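"I want people to wear the coat for twenty winters"

An interview with the maker behind Pular

The workshop of Pular is on the second floor of a former print shop in Salham, above a bakery. When I arrive, at nine in the morning, the maker is already cutting. She asks me to wait until she reaches the end of the line, and I wait. She prefers that I don't use her name in this text. "The label has a name," she says. "It is enough with one."

Pular makes wool coats for women and, from this year, also a short jacket. There are only two models of coat. The long one is called Niskanen and it costs 550 dollars. The other one, Asico, ends at the knee and has a wide collar which can be closed up to the chin. I had seen the Asico on a woman at the train station last winter, and I admit that I followed her with my eyes through the whole platform. This is how I came to write the first email.

I begin with the question that I think many readers have. Why only two coats?

"In the beginning I had seven," she says. "I was very proud of them. Then I looked at what people bought, and it was always the same two. The other five were coats for my own pleasure. One had a cape. I still like the cape, but you cannot carry a bag with it, it slides from the shoulder the whole time."

She learned tailoring late. Before, she worked in the office of a shipping company, and she sewed in the evenings after a course at the adult school. The first coat she finished took her 41 evenings. She knows the number because she wrote every evening in a notebook what she had done, and she takes the notebook from a shelf to show me. On one page there is only one sentence: "Took out the left sleeve again."

"The sleeve is the most difficult thing," she explains. "People look at the buttons and at the lining, because these are nice to look at. But if the sleeve is set in wrong, you feel it each time you lift the arm, and after some weeks you leave the coat in the closet. You don't even know why. You only say that it isn't comfortable."

I ask how a customer can check this in a store, without any knowledge of sewing. She stands up and does it in front of me with her own jacket. First she crosses the arms as if she would hug herself. Then she reaches up, as for a high shelf. Then she sits down with the coat closed.

"Almost everyone forgets to sit," she says. "They stand in front of the mirror and turn a little to the left and to the right. But you will sit in it, on the bus, in the car, on a cold bench. If it pushes up to your ears when you sit, put it back."
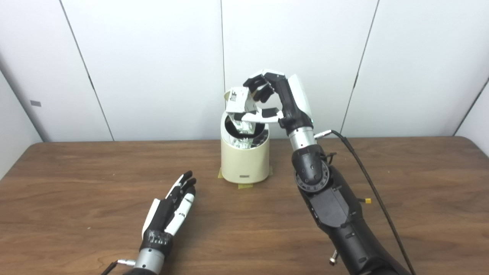 We talk for a while about wool. The fabric for both models has 78 percent wool, and the rest is polyamide. I had expected that a small label would use pure wool only, and I say this. She has heard it before, and she isn't offended.

"With pure wool I had problems at the pockets and under the arms, where the bag rubs. The little bit of polyamide makes it stronger. I tried to explain this on the website, but it became a very long text and my sister said that it reads like a manual for a dishwasher. So now it is only one line. Who wants to know more can write to me."

Many do write. Most of the letters are about size. Pular makes the coats in six sizes, and there is also the possibility to order longer or shorter sleeves. For this she asks for one measure only, from the bone at the neck, over the shoulder, to the wrist, with the arm a little bent. Customers often measure with a straight arm, and then the sleeve arrives too short.

"I send a small drawing now," she says. "It helped a lot."

About color she is more strict. There is dark green, a gray with some brown in it, and black. A red one was made once, for a wedding in April, and she has a photo of it on her phone. It is a beautiful red, like the inside of a plum. I ask why it isn't for sale.

"In that wool the red changed from one delivery to the next. One time it was more orange, one time more blue. If a woman tears her coat and I must put in a new piece, I want that the piece is the same. With the green I can do it. With the red I could not promise it."

Repair is a big part of her week. Each coat from Pular can come back one time for a free repair, and after this the customer pays for the hours. She shows me a Niskanen where the lining is open along the whole back. It belongs to a teacher who rides a bicycle to school every day, also in snow. The maker will put a deeper fold in the new lining, so that there is more room to move.

I ask if she never gets angry when a coat comes back in such a condition.

"No, why? It means that she wears it. I am more sad when someone writes that she keeps it for good occasions. It is a coat, it must go outside."

At home, she says, one should do very little. A coat needs a wide hanger and some air after a rainy day, away from the heater. A soft brush once a week, always downward. She isn't a friend of dry cleaning more often than every second year, and she asks that people empty the pockets in the evening. "The keys and the phone pull the front down. After one winter you see it."

And what does one wear below it? Here she laughs for the first time. She thinks that I want to have a list of trends, and maybe I do. She herself wears the same thing from November until the end of March, a thin sweater with a high neck and wide pants with a warm lining. On very cold days a second sweater comes on top, a thin one again.

"Two thin sweaters are better than one thick one. With the thick one the coat gets tight over the back, and then women buy the coat a size bigger, and in spring it hangs on them like a curtain. Try it first with two thin ones."

For the boots she has no advice. Her own are old hiking boots, and she knows that they don't match. For scarves she has many opinions. A wide collar like the one of the Asico doesn't like a big scarf, she says, they fight for the same place. A small square one, tied inside the collar, is enough. With the Niskanen, where the collar is narrow, you can take the biggest scarf you have.

The short jacket is the newest thing, and when I ask for it she becomes a little nervous. It hangs on a stand by the window, still without buttons. It took her all of the last winter to decide on the length, and she moved the hem three times. Now it ends on the hip bone. The pockets are placed high, so that the elbows stay close to the body when the hands are inside.

"I made it for people who drive," she says. "A long coat in a car is terrible. You sit on it, you close the door on it. My customers told me this for years and I answered that they should take the bus. It was not a very good answer."

The price isn't fixed yet. She would like to stay well under the long coat, but the cutting takes almost the same time, and a customer who sees less fabric expects to pay much less. She plans to sew a first small series before the cold comes and to sell it only from the workshop, where people can try it on and sit down in it.

Before I leave I try on the Asico in green. I cross the arms, I reach for the high shelf, I sit. The maker walks once around the chair and pulls a little on the back. Then she tells me that I need the sleeves one inch longer, and she goes to look for her notebook.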